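Metal or plastic: replacing the household first-aid box

The old box was a plastic food container with a snap lid. It held up for three years in the hall closet, which gets warm in summer, and then one of the lid hinges split along its whole length. A container that has to be held shut with a rubber band is not much use in a hurry, so in September I replaced it and redid the contents while I was at it. These are my notes on both jobs.

Choosing the box

My requirements were short. It had to close with a positive latch. It had to open with one hand. It had to be rigid enough to sit under something else without the lid bowing, and it had to fit the shelf, which is shallow.

I looked at 2 candidates. The first was a soft zippered bag from Pruline, with elastic loops inside and a clear pocket in the lid. It is light and it packs well. The loops are sized for somebody else's bottles, though, and a zipper needs two hands unless the bag is heavy enough to stay put, and this one weighs very little when half full. I returned it.

The second was an aluminum case with a single front latch and a carrying handle on the lid. The handle folds down flat, so the case stores in the same height as its body. The edges are reinforced and the corners are riveted, so a corner can take a knock without opening a seam. It makes more noise than plastic when you set it down, and the bare interior lets bottles slide. I kept it.

Sorting the old contents

I emptied the food container completely before putting anything in the new case. Picking items out one at a time leads to keeping everything.

The sort went into four groups:

- Sealed and in date
- Opened and in date
- Out of date
- No date found

The last group was bigger than I expected and was mostly loose adhesive strips that had lost their carton. The wrappers were intact, but on several the adhesive had crept past the edge of the backing paper and stuck to the inside of the wrapper. Those went in the trash. Gauze in a sealed packet with no date I kept for wiping up and moved to the garage.

Out-of-date medicines do not go down the sink. The Garcia pharmacy on the corner has a return bin by the counter, and I put them in a paper bag and dropped them there on the next errand. Check what your own pharmacy accepts first - some will not take liquids.

Tweezers and scissors got washed with dish soap, dried, and put back. The scissors had residue from tape along both blades. Rubbing alcohol on a paper towel took it off.

Liquids

Small bottles are the weak point of any kit. A screw cap that has been opened and closed many times will eventually weep if the bottle spends a year on its side, and anything brown will stain every packet it reaches. My rules:

- Wipe the threads before closing.
- Write the date opened on the label in permanent marker.
- Stand the bottle upright in the case. If it does not fit upright, it goes in its own zip bag.
- Any bottle nearly empty gets replaced at the next check.

I made a divider from a strip of corrugated cardboard, scored and folded into a Z, to hold the upright bottles against the side wall. It cost nothing and has not shifted. Jesari sells foam inserts for this purpose, but the foam would have used up more of the width than I wanted to give away.

The tray

A white tray with a low rim lives with the case. It is there for laying things out, both when sorting and when dressing a cut. Small items stay inside the rim, and a white surface makes a dropped splinter or a pill easy to find. It also wipes clean, and a patterned tabletop hides exactly the things you are trying to find. I use the corner of the table for this job because the case can go back against the wall with its latch facing me and the tray fits in front.
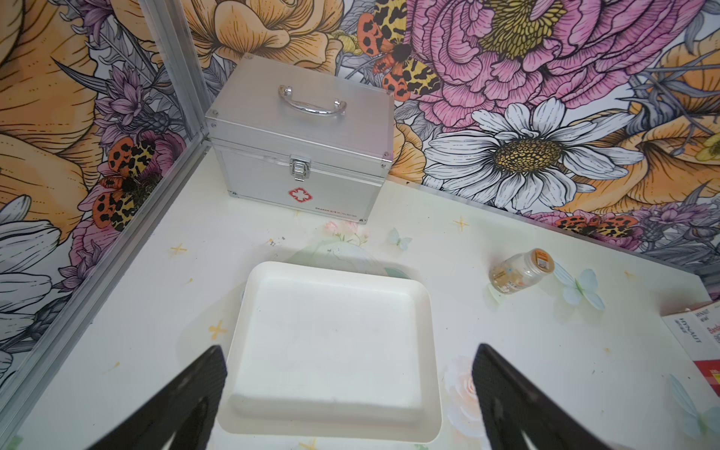
Packing order

Heavy and rigid items go in first, along the back. Bottles go to the side behind the divider. Rolled bandage and tape fill the middle. Adhesive strips, wipes and gloves go on top, since they are what gets used most. The inventory is an index card taped inside the lid, listing item and expiration month only. Quantities change too often to be worth writing down.

The next check is due in March. The open item is a cold pack, which is too thick for the case with the lid latched. For now it stays in the freezer door.

Related posts
Sulberg shelf brackets, long-term notes
Relabeling the spice drawer
What I keep in the car in winter
Descaling a kettle with citric acid
Closet shelf depth and why it matters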